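Local Government, Session 6: Who gets to make the rules in a territory?

Notes for the evening group, updated June 23, 2024

Okay, so last time we finished with charters, and a bunch of you asked what happens in places that don't have one. Good timing, because that's tonight! I'm going to use Lakness all the way through, so keep the two-page map handy.

Quick background. Lakness is a district that never got folded into the regular province. It has its own administrator, appointed from the capital, and for a long time that one office could collect fees, settle land disputes and hold people for questioning. All three under one roof (I'll come back to this, it's the part I get worked up about). The district has 206 villages, and until the first council vote none of them elected anybody to anything local.

Then came the Mundlow Report. It's 254 pages and I'm not asking you to read it all – chapters 2 and 5 are plenty. Chapter 2 lists the powers of the administrator. Chapter 5 lays out two ways forward:

Option A: merge Lakness into the province, so provincial law and provincial courts apply from day one.

Option B: keep it separate but give it an elected council, with the courts phased in over several years.

Watch the word "reform" when you read the press clippings. Both camps use it, and they mean pretty different things by it. The merger people mean courts. The council people mean seats. I'd underline it every time it comes up and write in the margin which one the speaker wants.

The council bill passed in April with 122 votes in favor, after a long fight over Section 20, the one on who can remove the administrator. The people of Wirkiso, the biggest town, wanted that power for the council. The final text leaves it with the capital and lets the council send a written objection. Is that a real check? I go back and forth, and I'd love to hear you argue about it.
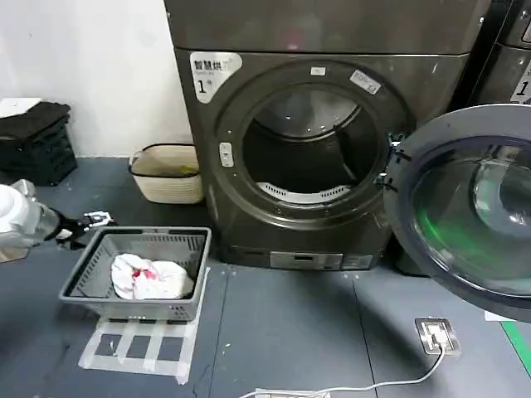 Can the Lakness council pass a tax of its own?

Only with the administrator's signature. The council can vote on a market fee or a road levy, but nothing gets collected until the administrator signs, and the bill sets no deadline for signing.

For next time, read the Sepúlveda handout on appointed governors (it's short) and write one page: would you have voted for Option A or Option B, and what single line in the bill would you change? Bring two copies, one for me and one to swap.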